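Ellano to Replace Plastic Carryout Bags With Kraft Paper at All 11 Counters
Tuesday, July 16, 2019 | By Kalkidan Ambaye
Filed under: Food Service & Packaging
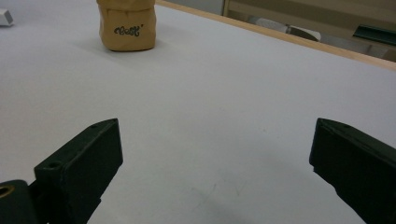
A kraft-paper bag standing on a white tabletop.

Ellano, the lunch counter operator, will stop handing out plastic carryout bags in October and move all 11 of its counters to flat-bottom kraft paper. The change covers hot and cold orders. Drinks sold alone will go out without a bag.

The company has been testing paper at 2 counters, Trirness and Bistton, for the past 10 weeks. Staff at both sites packed the same menu items in the same order, with the heaviest container at the base and napkins on top, and kept a written record of bags that tore, leaned or had to be repacked.

Dong-geon Pyo, who manages supply for Ellano, said the test was set up to answer a narrow question. “We knew paper could carry the weight of a lunch. We wanted to know if it would stay upright on the counter while the second and third items went in,” he said. “A bag that falls over during packing costs more time than one that is slow to open.”

The bag chosen has a folded base that opens flat when the sides are pushed apart. It has no handles. Customers carry it by the rolled top or from underneath. A version with twisted paper handles was dropped early in the test after the glue patches let go on damp days.

Grease was the main problem with the first delivery. Containers of braised food sweated in transit, and the base softened before the order reached the customer. Ellano now places a loose paperboard sheet under any hot container. The sheet is cut slightly smaller than the base so that it drops in without catching on the side folds.

Packing tables were also looked at. At Trirness the old ribbed counter mats were removed, because the bags rocked on the ribs and the base did not open fully. Orders there are now packed directly on the smooth tabletop. Bistton already had smooth tables and made no change.

Ya-wen Wei, shift lead at the Bistton counter, said the new routine took a few days to learn. Staff open each bag by hand, press the base down with a fist and fold the top over twice. Shaking the bag open, the usual method with plastic, tends to split the side seam – a fault that accounted for most of the torn bags in the record.

Storage needs more room than before. Paper bags arrive in bundles of 30 and have to be kept off the floor and away from the dish area. The smaller counters will get a wall shelf above the packing table. Work on the shelves is due to finish before the October change.

Not everyone is satisfied. Mihret Berhe, who collects office orders from the Trirness counter several times a week, said the lack of handles is a nuisance when there is more than one bag to carry. “Two is fine. With a third one I have to bring a box,” she said. Pyo said large orders will be packed in cartons on request, at no charge, and that the handled version may be tried again if a stronger patch can be found.

Used bags that are clean and dry can be left at any counter. They will be flattened and sent to Gosling, a local paper recycler. Tekle Demissie, who runs the sorting line at Gosling, said bags with food stains will be turned away – including those where only the base is marked. He asked that receipts and staples be taken out first.

Remaining plastic stock will be used up at the other counters before the switch. Ellano said menu prices will not change as a result of the new bags.

14 shares | 6 comments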